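Submitted in partial fulfillment of the requirements for the Certificate in Public Administration, Altden College. Supervisor: Lindsay Cartwright.

# Local Control of Policing in a Two-Tier System: The Case of the Jakdale District Patrol

## 1. Introduction

This report examines the proposal to establish a district patrol in Jakdale, an area of scattered farms and small market towns currently served by the regional police headquartered in Altden. Under present arrangements, the district council may request additional officers but has no power to direct them. Operational decisions are taken in Altden, and the district pays a fixed contribution toward their cost.

The council adopted a motion in January asking the regional assembly to transfer part of this responsibility. The motion followed a series of cattle thefts and two violent disputes over grazing land near the settlement of Hapeta. Council members argued that an elected body held answerable for public safety should have some authority over the officers who provide it. Opponents replied that a locally controlled force could be used against political rivals or against herding families who do not vote in the district.

The report addresses two questions. First, what legal form could a district patrol take under the current regional charter? Second, do residents support the proposal, and on what conditions?

## 2. Method

The project team consisted of 6 students. We reviewed council minutes, the regional charter, and the budget statements available in the Altden public reading room. We then conducted 17 interviews with council members, serving and retired officers, farmers, herders, and market traders. Interviews lasted between twenty minutes and an hour and were conducted in private. Participants were told that their names would not appear in the report.

A short questionnaire was also distributed at markets and at the district office. A total of 764 completed forms were returned. The sample was not random: people who visit the market are more likely to live near a main road, and herding families were underrepresented for this reason. The results should be read with that limit in mind.

## 3. Legal Background

The regional charter assigns "the maintenance of public order" to the assembly. It also allows districts to appoint wardens for markets, water points, and public buildings. Wardens may issue warnings and record complaints. They may not carry firearms, and they may detain a person only until a regional officer arrives.

Three routes to a district patrol were identified. The council could expand the warden service within the existing charter. The assembly could delegate certain police powers by ordinary vote. Finally, the charter could be amended to recognize district forces, which would require approval in a regional referendum.

The council's motion does not state which route it prefers. Several members told us that this was deliberate – the wording was left open in order to secure a majority. In our view, the omission weakens the proposal, as the assembly cannot estimate its cost or legal effect without knowing what powers are being requested.

## 4. Findings

### 4.1 Response times

Residents outside the main town consistently described slow response as their chief concern. The regional station nearest to Hapeta is 70 kilometers away, and the road is difficult during the rains. One farmer reported that he no longer calls the station after dark. A retired officer confirmed that night patrols had been reduced when the vehicle budget was cut.

### 4.2 Support for the proposal

A majority of those who returned the questionnaire favored some form of district patrol. Support was strongest among traders and weakest among respondents under twenty-five. Many forms carried written comments, and the most frequent request was for patrol members to be recruited from all communities in the district, including herding families.

Support fell when respondents were asked whether they would accept a higher market levy to pay for the patrol. Traders who had endorsed the idea on the first page often left this item blank.

### 4.3 Fear of misuse

Herders interviewed for this project were not opposed to better policing. Their objection was to control by a council on which they hold no seats. Two of them referred to the Trarkusach inquiry, which found that market wardens had collected unauthorized fees from livestock owners. The wardens concerned were dismissed, but the fees were not repaid. Council members acknowledged the inquiry and said that a complaints panel would be created. No draft rules for such a panel were available when this report was prepared. 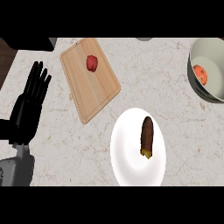
*Figure 1. Robot arm over a stone-patterned countertop (computer rendering).*

## 5. Discussion

The evidence supports the council's claim that present arrangements leave outlying settlements without adequate protection. It does not show that a separate force is the only remedy. A second regional post near Hapeta, with its own vehicle, would address the complaint most often raised in interviews and would require no change to the charter.

Expansion of the warden service is the most practical of the three routes, but it would offer little against armed theft. Delegation of police powers would go further and would also need stronger safeguards.

## 6. Recommendations

1. The council should publish a revised motion stating the powers, size, and cost of the proposed patrol.
2. The assembly should consider a regional post near Hapeta before the next budget is adopted.
3. Any complaints panel should include herding representatives and should be established before patrol members are appointed.
4. Fees collected without authority at Trarkusach should be repaid.

## Acknowledgments

The team thanks Lindsay Cartwright for guidance on the interview schedule, the staff of the Altden public reading room, and all residents of Jakdale who gave their time. Copies of the blank questionnaire may be requested from the department office.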